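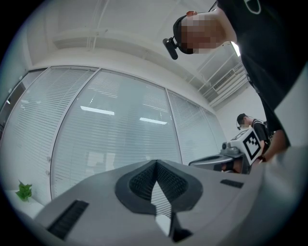 Getting set up at the office: one gripper up close, another in use farther back, head cameras on.

How to record your first batch of gripper demos

So you've got a pair of hand-held grippers, a head camera, and a policy that needs examples. Great! I've been collecting for the Fusura project since August and I've made most of the mistakes you can make, so let me save you a few afternoons.

Step 1. Put the head strap on first, then the grippers. I know it sounds fussy, but try tightening a strap with a gripper in each hand and you'll see what I mean. Point the head camera a bit lower than feels natural. Look at your hands where they'll be working, and check the preview to make sure both are in view.

Step 2. Check the markers. Our grippers carry square black-and-white markers that the head camera uses to work out where each hand is. Wipe them off, and watch for glare (glass walls and ceiling lights are the usual suspects at our place). If tracking drops out in one spot, turn your whole body a little and try again.

Step 3. Start the 2 recordings, head and hands, and then do the sync tap. Touch the grippers together once, hold still for a breath, and go. I skipped this on a Tuesday morning and lost 51 demos. They're still on the drive. I can't bring myself to delete them.

Step 4. Do the task slowly, but like a person! My early clips look like I'm defusing something. Nermin Tatlı, who trains the models, sent a whole folder back with the note "please pick up the cup the way you pick up cups." Fair enough. If you fumble, recover and keep going, and tag the clip as a recovery. Those are useful. Only toss a clip if you dropped tracking or forgot the tap.

Step 5. Change things up. Move the objects every few runs, swap sides, stand somewhere else. We stopped at 1000 demos for our first task, and nearly all of them started with the cup in the same place, so guess what the policy did when we moved the cup. The current set is at 3270 and it's a much messier bunch, which I'm very happy about.

Step 6. Upload before you take the gear off for the day. Open one clip from the start of the session and one from the end, check that the head and gripper views line up at the tap, and write down the task name exactly as it appears on the task sheet. "cup2 new" will mean nothing to you next week.

Related
Cleaning and storing gripper pads
Naming your clips: the Trandwood folder layout
Petersen sync checker, setup notes
Tagging recoveries and failed grasps

Contact | © Junell | Back to top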